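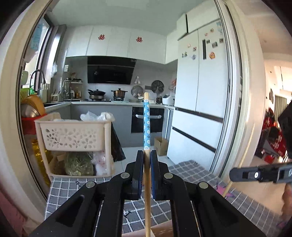
## Re: Shared supper, what to bring and what to leave at home

Hello all,

The hall at Tipoki is booked for 9th September, doors at 5:30. We have 39 names on the list and chairs for 90, so bring a neighbor if you like.

Two things left over from the last round of messages. Rice will be cooked on site in the two big pots, so please don't bring more rice. Soups should come in a pot with a lid that locks. The Purach lot is the better place to park, and the side door is closer from there.

I asked whether we should go back to paper plates. 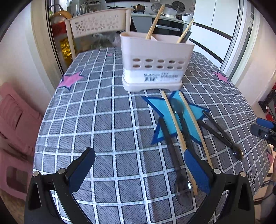

Dreltora wrote:

> I would keep the real plates. We washed up for 30 people in the spring and were done before the coffee was. Paper goes soft under anything with sauce, and the trash bags leak on the way out. If the sink is the problem, start a second tub on the back table.

Fine by me. Real plates, then, and a second tub. I will bring the tub and dish soap. We need 10 dish towels and I have four.

On labels: please write what is in your dish on a piece of tape and stick it to the dish, not the lid. Lids get swapped. Nuts, milk, eggs and shellfish need to be on there.

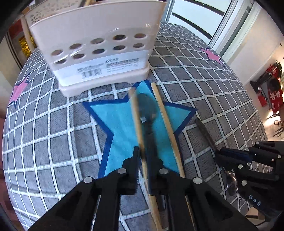

Drustum has asked for the leftovers again and will send a van at 8:00. Anything you want back should have your last name on the bottom. Flatware is the usual trouble, and a dark spoon or a pair of plain wooden chopsticks like the ones in the photo could belong to half the list. Put a dab of nail polish on the handle if you care about it. The unclaimed box from last November is still in my garage.

Reply to the list if you can lend towels.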